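tapley-offcuts: README

Word list and notes for sorting card and paper waste from craft tables. Started by Tegan Ngata in May, still a mess in places, sorry.

What's in it

words.csv - one row per kind of scrap, name plus the other names people use for it
bins.csv - which bin each kind goes in
notes.txt - odds and ends, not checked

90 rows in words.csv, 35 of them have a second name filled in. Rest are blank, fill in if you know one.

Columns

name, other_name, bin, coated (y/n), comment

coated = shiny or waxy on at least one side. If you can't tell leave it empty, dont guess.

Known problems

Gomico sheets are down twice, once as card and once as board. Will merge.
Bin 4 was dropped but a few rows still point at it. Treat as bin 2.
Fumgate spellings come from an old list and some are plain wrong.
Commas in the comment column will break the import, use semicolons. 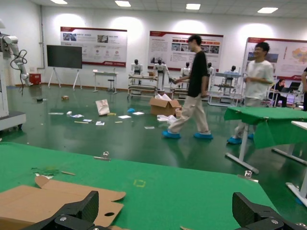

Brown cardboard piece with a flap and a small round hole, green scraps and a thin stick nearby.

Using it

Free to copy and change. Keep the Tapley name on it if you pass it on. The Nurov version is older and has no coated column, so don't mix the two.

Fixes to Tegan, one row per message please.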